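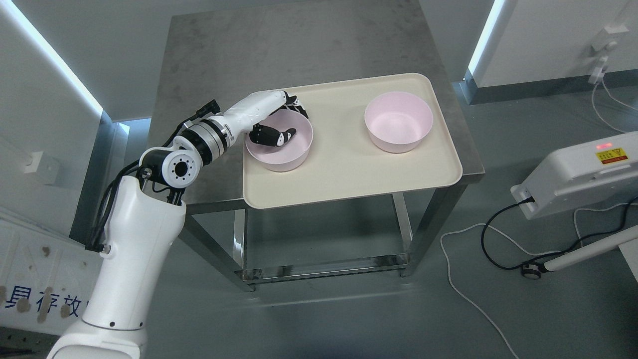
Durkuvano tray station: notes and data card

Maintainer: Beril Yaman
Last revised: February 8, 2019
Licence: internal use at Prorkberg and partner sites

Contents

This folder holds the recordings and the shift notes from the tray station at the Prorkberg canteen kitchen. There are 638 recordings of bowl handling, each with a plain text log, and 30 shift notes written by kitchen staff. Camera stills are in the folder called stills. Joint positions are in the logs, one line per reading.

The task

The arm works with bowls on a serving tray. A recording covers one attempt with one bowl, and the result is entered by the person on shift as done, dropped or stopped. Stopped means someone pressed the button, for whatever reason. Please don't merge it with dropped - Vikas Chaudhary did this in the August version and we had to go back through the logs by hand.

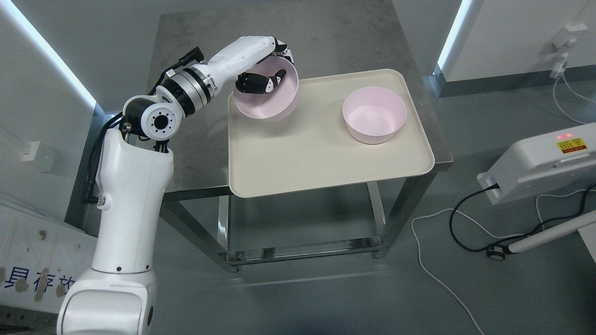
Grip settings are in grip.txt. The values were chosen for plastic bowls and should not be used for china. The kitchen sends out over 900 meals on a busy day, but the station handles only a small share of them.

What changed for staff

Before the station, two people set trays from the start of the shift. One of them now looks after the arm and fills in the results, and the other has moved to the serving counter. Hours and pay grade stayed the same. Renji Hosoda's shift notes are the fullest and worth reading first. He writes that his wrists are less sore but that the work is duller, and that he is still called away to restart the arm at lunch. Two colleagues asked to go back to the old rota and did.

The notes were shared with the writers' consent. Names may be used inside the project only.

Known problems

130 recordings have no result entered. They are listed in missing.txt.
Clock times in the first week run an hour fast.
Late shifts are thinly covered.

Corrections go to Beril Yaman. Questions on the rota go to Harvey Beaulieu.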